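Home | Products | Support | Downloads | Contact

4.2 Connecting the Tallo gateway to your network

1. Switch off the modem and wait 25 seconds.
2. Connect the modem to the port marked WAN, using the cable supplied.
3. Switch on the modem, then the gateway.
4. Open the set-up page and enter 1351 as the access code.
5. Select Save.

Note: The gateway supports up to nine wired and wireless extensions.

Caution: Do not disconnect the power while settings are being saved.

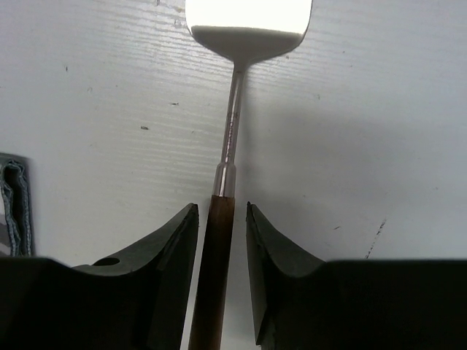
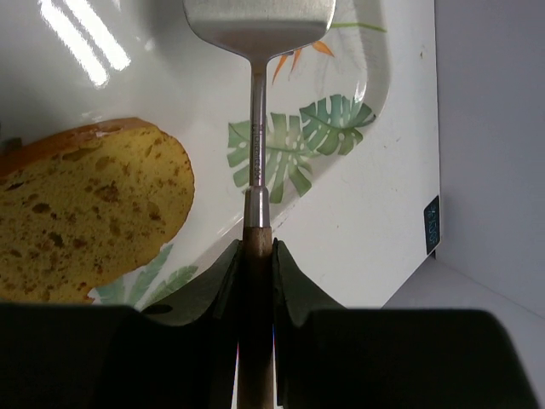
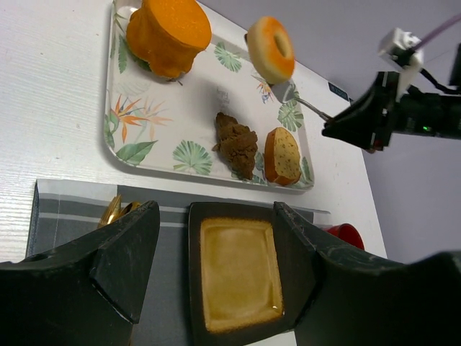

Spatula (first and second); patterned serving tray (third).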